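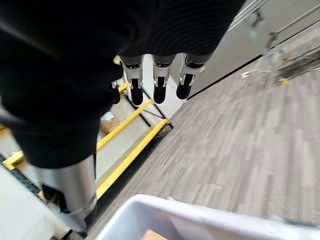 Slide 4: wrist view, hand over the yellow-edged platform

Open day at Radwan, October 2021. Say thanks to Naima Lahlou here — she let us stand so close!

Point out the fingertips. Dark pads on pale, jointed fingers, and I could have watched them all afternoon. Dede asked for 60 picks in the morning session and got to call the shelf each time (great fun, tell the tray story if there's time).
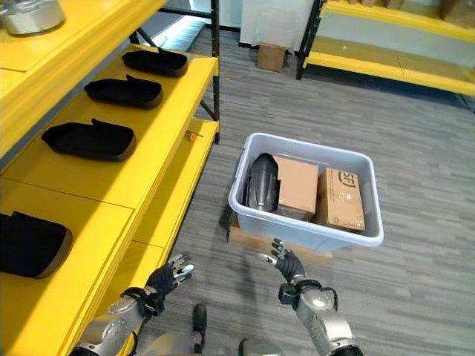
Then the bin task. Mixed shapes in one bin, boxes next to a curved part, and that's the bit I loved — you start guessing which one you'd grab first yourself. Ask the room. Hands up for the box?

Pause, sip of water, on to Storkedow and the 37 questions we brought home.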